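She runs the Vonlow snack exchange from her own front room, and she had opinions before I'd got my coat off. "Sit anywhere, but don't sit between me and the cakes!"

The exchange is simple enough. Members pay 7 pounds a month, say what they won't eat, and get a mixed selection of Chinese snacks. It began with five people from an evening class in Irnine and now has 99 on the list, which still seems to surprise her. "I thought it would be my cousins and a neighbour. Then someone in Xaba asked if I posted."

Flavours are what get her going, and the little wrapped cakes most of all.
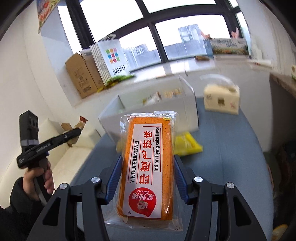
"Indian flying cake flavour — who could leave that on a shelf? It's named after the flatbread, the one that gets thrown and stretched until it's huge, and somebody decided a sponge should taste of it. I love that somebody had that meeting." She goes for the odd ones first when ordering and fills in with safer things afterwards, crackers mostly, and anything with seaweed.

Sorting is her favourite part of the month. Everything gets tipped into one big box and then comes out again by hand, which her sister says is mad. "She wants me to use the trays from Plestisico. I bought the trays! They're under the stairs. But with a box you rummage, and when you rummage you remember what you've got."

She does have rules. Cakes travel near the top, crisps go down the sides, and jelly gets checked one cup at a time. 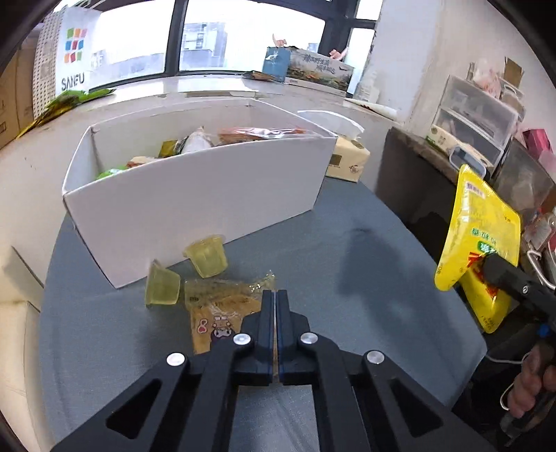

"You press the lid with your thumb, gently, and if it gives too much it stays here with me. I've eaten a lot of jelly this year." The lychee ones bring in the most letters, and one member in February asked for nothing else, so that's what went in the parcel.

By her notebook she has tried 765 different snacks, marked out of ten in pencil. The lowest score is a two, for a plum sweet, and she has since bought it again to be fair to it. "Up to a four now. I think I was tired the first time."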